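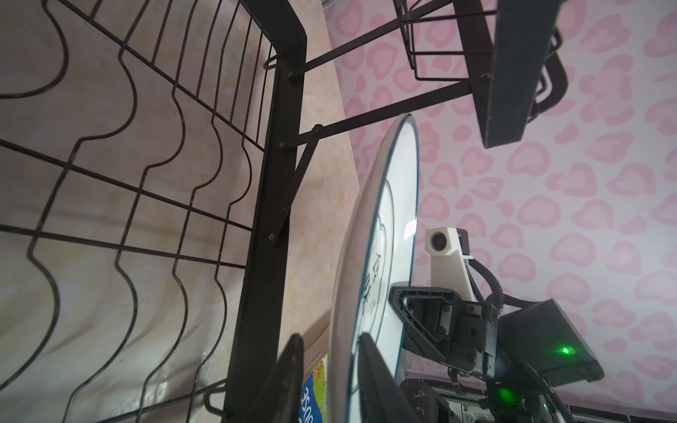
Stadley Kitchen Notes: Dish Rack and Plates

This folder holds the notes and item sheets for the dish-drying corner of the Stadley kitchen. It covers the rack, the plates that go on it, and the way they are meant to be put up and taken down. The cupboards and the stove have their own folders.

Maintained by Josée Turcotte. Last revised May 12, 2019.

Contents

rack.txt: parts and assembly order
plates.csv: one row per plate, 89 rows
placement.txt: where each kind of dish goes
care.txt: cleaning and small repairs
old/: earlier versions, kept for reference

The rack

The rack is black metal. The dish section is made of wavy wires crossed by straight rungs, and plates stand on edge in it. Long horizontal rods run from the post to a second section with a wire basket. The rack stands against the beige tile, next to the pink leopard-print wallpaper.

We bought it from Beaudoin under item number 1629. The instruction sheet that came with it skips a step, so use rack.txt instead. The short version:

1. Put the feet on the posts before anything else.
2. Fit the bolts by hand and leave them loose.
3. Add the diagonal braces.
4. Slide in the rods and hang the basket section.
5. Tighten everything from the bottom up.

If the rack rocks after step 5, loosen the lower bolts, press down on both posts and tighten again.

The plates

Most of the plates are plain white Brandthorpe dinner plates. The printed ones are listed in plates.csv under "print". These are round and white with a thin teal-blue rim and dark writing and line art on the face. They were ordered for the Skulomik lunches and have been in daily use ever since.

Columns in plates.csv:

id: number on the shelf list
type: plain, print, side, serving
rim: rim color, blank if none
condition: good, worn, chipped
notes: free text

"Worn" means the print or rim color has started to fade. "Chipped" means any chip you can feel with a finger. Chipped plates stay in the file after they are thrown out, with the word "gone" in the notes column.

Placement

Plates go on edge, one to a gap. Start at the end farthest from the sink and work back. Leave an empty gap next to any serving plate. Bowls and cups go in the basket section, upside down. Knives do not go in either section.

Let everything drain for 30 minutes, then dry what is left with a towel and put it away. Don't stack damp plates in the cupboard.

Care

Wipe the wires with warm water and dish soap once a week. Vinegar is fine on the rack, but keep it off the tile. Check the bolts on the first of the month. If the coating wears through on a wire, dry the spot and touch it up with black enamel, then keep dishes off that part for 2 days.

The wallpaper is not washable. Use a dry cloth on splashes and do it right away.

Known problems

The rim column is blank for several side plates that do have a colored rim. These are being filled in as the plates come through the wash.

placement.txt still mentions a cutlery cup that was taken off last September. Ignore that line.

Changes

Please send corrections to Josée with the plate id in the subject line. Edit plates.csv in a text editor. The spreadsheet program drops the leading zeros from the id column.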